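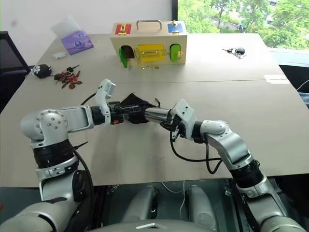 How long does it take to get a two-armed robot working if you've never owned one? According to the people who sell the Baltitz kit, one afternoon for the hardware and most of a week before you stop being scared of it.

I liked that answer, so I went and got the rest of the conversation. My host was the woman who runs customer setup for Baltitz at Sorkar, the small shop that puts the kit together and rents it out by the month. She asked me to leave her name off because she answers the support line too and gets enough calls already (fair!). We talked for the better part of a morning, mostly over coffee, and I've cleaned up my scribbled notes as best I could.

I started with money, as I always do. The monthly rate is $2,882, and that gets you both arms, the grippers, the control software and a person to call. "People look at that number and swallow hard," she said. "Then they ask if they can have just one arm for half. You can't. We tried it, and everybody came back wanting the second one inside a month."

Why does the second arm matter so much? She picked up a napkin and told me to fold it with one hand behind my back. I made a mess of it. "Right, and you've got fingers," she said. "Cloth is the worst. You grab it in one place and the rest of it does whatever it feels like. With two grippers you can at least pinch it from both sides and argue with it."

Small soft stuff is what most of her customers ask about, along with things that open and shut. She keeps a toddler's lock box for that, the kind with little colored doors and latches, and she swears it's the best sales tool she owns. "A hasp is a horrible thing for a gripper. It's tiny, it's shiny, it swings. If a customer brings me a job, I ask them how it compares to the yellow panel. Harder than that, and I tell them to wait a year."

That surprised me, and I said so. I've sat through a lot of demos and I don't remember a seller ever telling me to wait. She laughed. "I'm the one who picks up the phone afterward!"

So what about keys? I have a cousin who manages apartments and would pay real money for something that sorts them. She made a face. Keys tangle, they lie flat, and they hook onto each other just when you think you've got one. The kit will pick one up if it's alone and has a nice fat plastic head. From a pile, she wouldn't promise anything, and she told me to pass that on to my cousin, which I have.

We moved on to the teaching part, and this was where I'd come in with the most doubts. The sales page makes it sound like you wave your hands a few times and off it goes. She was pretty blunt about it. "You show it a job 20 times and you've got something to look at. You don't have something to leave alone." After that, you move things around on the table, show it more, and throw out the tries where you got sloppy. She said new owners are always too quick. They rush the showing, and then the arms rush too, and things get knocked over.

I asked what breaks. The white gripper pieces get scuffed, she said, and a set comes in the box with the rental. Cables are the bigger headache. They need enough slack for the arms to reach across, and slack cable likes to find its way into the work. Her rule for first-timers is to run every move slowly once, with nothing on the table, and just watch the cables. She says maybe one customer in 5 does it. (I wouldn't have either.)

There's a cheaper kit from Fornuvby, and I'd have been a bad guest not to bring it up. She didn't run it down, which I appreciated. "If all you do is move hard boxes from here to there, go get theirs. It's good at boxes." She thinks her own software is nicer to live with, but she'd say that, wouldn't she? I haven't used the Fornuvby one for long enough to call it.

My own gripes, for what they're worth: the manual is thin, the setup screens use two different names for the same gripper setting, and support closes at 8 in the evening Eastern, so if you're on the West Coast and tinker after dinner you're out of luck. I read her that list. She wrote down the one about the names and said the manual is being redone in February by Gunawardena, the outfit that does their training videos. Support hours are staying put for now.

Before I left, I asked what she'd want a first-time renter to do on day one. "Pick one boring job. One! They all show up with a list." She also said to get a bigger table than you think you need, and to keep your coffee on a different one. I looked down at where I'd put mine and moved it.

Rentals run month to month, with shipping both ways paid by the customer, and you can ask for a demo with your own parts if you mail them in first. I've got a box of doll clothes with snaps ready to go out tomorrow.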